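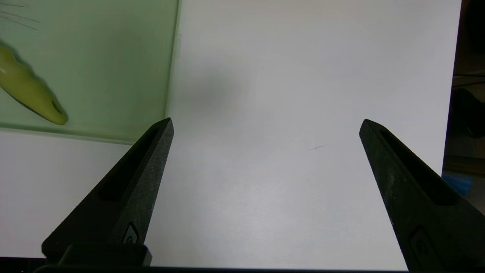

Setting Up a Shared Tool Inventory

This guide is intended for residents' associations and small organizations that wish to lend tools and supplies to their members. It follows the procedure in use at the Rovwood Lending Room, which opened with 114 items and now lists 3,331.

Step 1. Decide what will be lent

Prepare a written list before accepting any donations. Hand tools, garden tools and drawing supplies are suitable for a first year. Power tools require a separate agreement and should be added only after the insurer has confirmed coverage in writing.
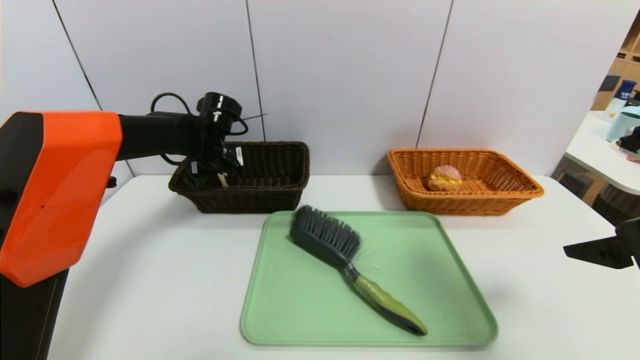

Step 2. Assign every item a number

Numbers should be issued in the order in which items are received and must never be reused, even after an item is withdrawn. Write the number on the item itself and in the register. Small items should also be assigned a storage container, and the container should be recorded beside the number. Containers of the same shape are easily confused in a written record. Where they differ in color, as with a dark brown woven basket and a honey-colored one, enter the color in the register as well. Larger items may be recorded by shelf.

Step 3. Set the loan period

Rovwood allows loans of up to 10 days. The period should be the same for all items during the first year. Renewals may be made in person or by telephone before the item is due.

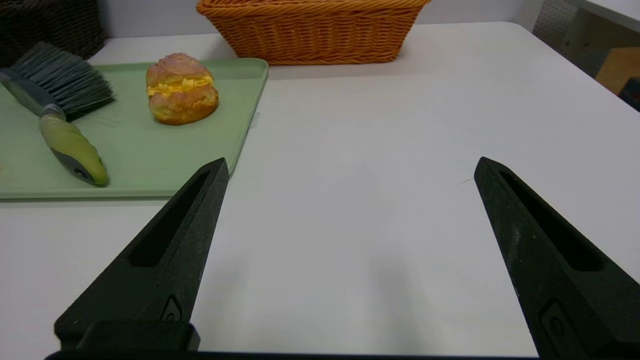
A member of the Kedoden branch wrote in July that a single loan period was too short for garden tools in the planting season, and asked whether a second renewal could be allowed without a visit. The branch has since permitted this, provided that no other member has reserved the item.

Step 4. Check items on return

Compare each item with its entry in the register while the borrower is present. Note any damage, and obtain the borrower's initials beside the note. Items that need cleaning or repair should be marked "withheld" and

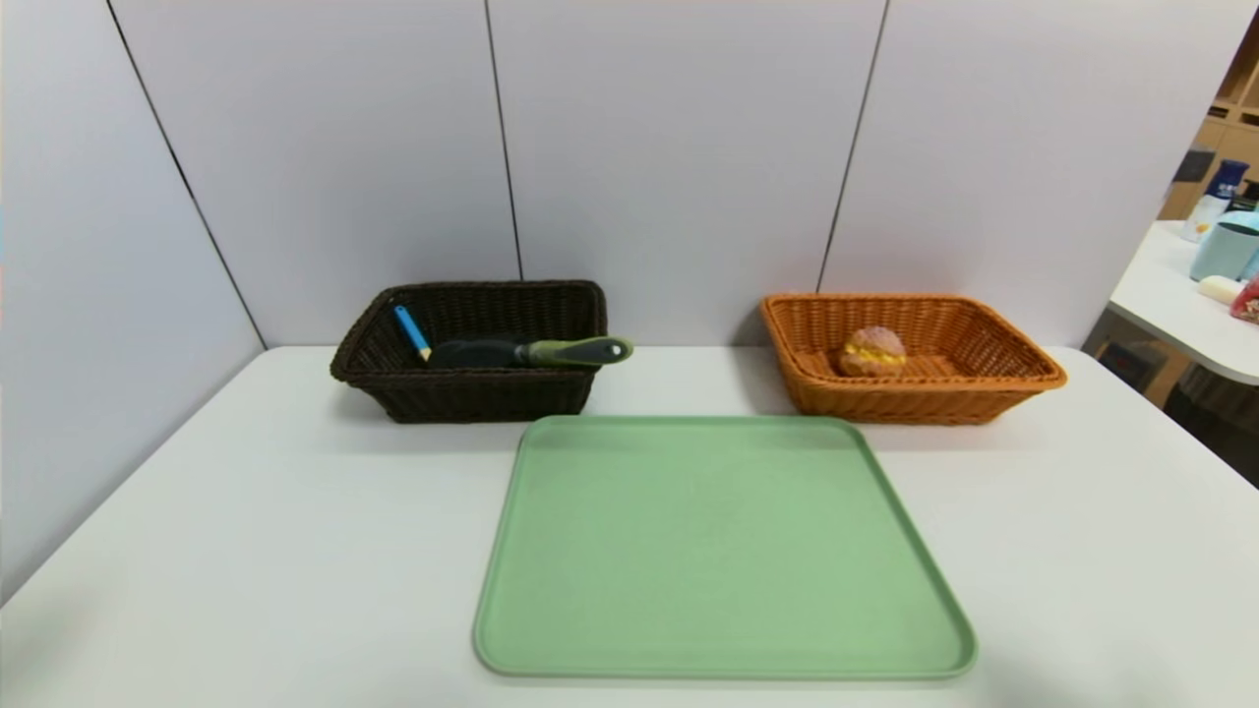
kept apart from the stock available for loan until a second person has inspected them. The inspector should sign and date the entry. Blades and points must be covered before storage.

Step 5. Review the register

Review the full register once a year. Items not borrowed in two years may be offered to another branch.

Related guides
Writing a Borrower Agreement
The Fankhauser Register: Blank Pages for Printing
Using Gavel to Record Meeting Decisions
Closing a Branch for the Winter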